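Give an Old Tower a Good Cleanout
By Kerstin Buschmann

I love opening up an old desktop! Ten minutes in and you know the machine better than you did in all the years it sat under the desk (mine sat there humming like a fridge, and I blamed the fridge).

Unplug everything, hold the power button in for a few seconds, then lay the tower on its side with the open side up.
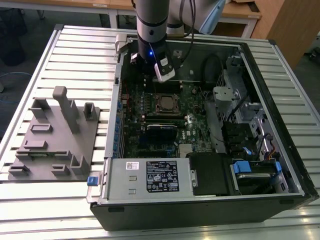

Dust loves corners, so start at the top of the case and brush toward you with something soft. I use a Skornix paintbrush that has never touched paint, and it's wonderful. Look for colored plastic before you reach for a screwdriver! On a tower like this one the blue bits are your friends: the clips down the expansion slots, the handles on the drive bay, the little latch by the power supply. Leave the power supply itself closed, always.

Short bursts of canned air get into the heatsink fins. Hold any fan still with a finger while you spray. Screws go in an egg carton, one cup per part, and I write on the lid with a marker.

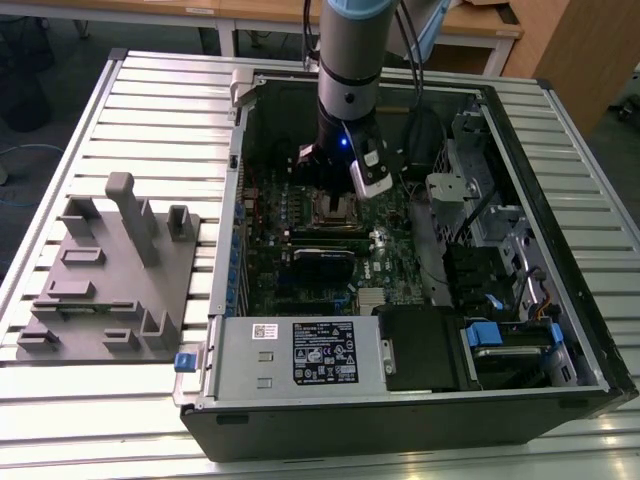
Reading time: 3 min

Now the wiring. Take a phone picture before you move a single cable, then ease the bundles aside and brush underneath. The orange and yellow wires at the lower right would be my first stop, and then the perforated drive cage, where a dry cotton swab does a lovely job on the holes. Leave the processor bracket latched if all you're doing is dusting.

I do mine every August with the garage door open. Last time I filled 26 cotton swabs' worth of gray fluff!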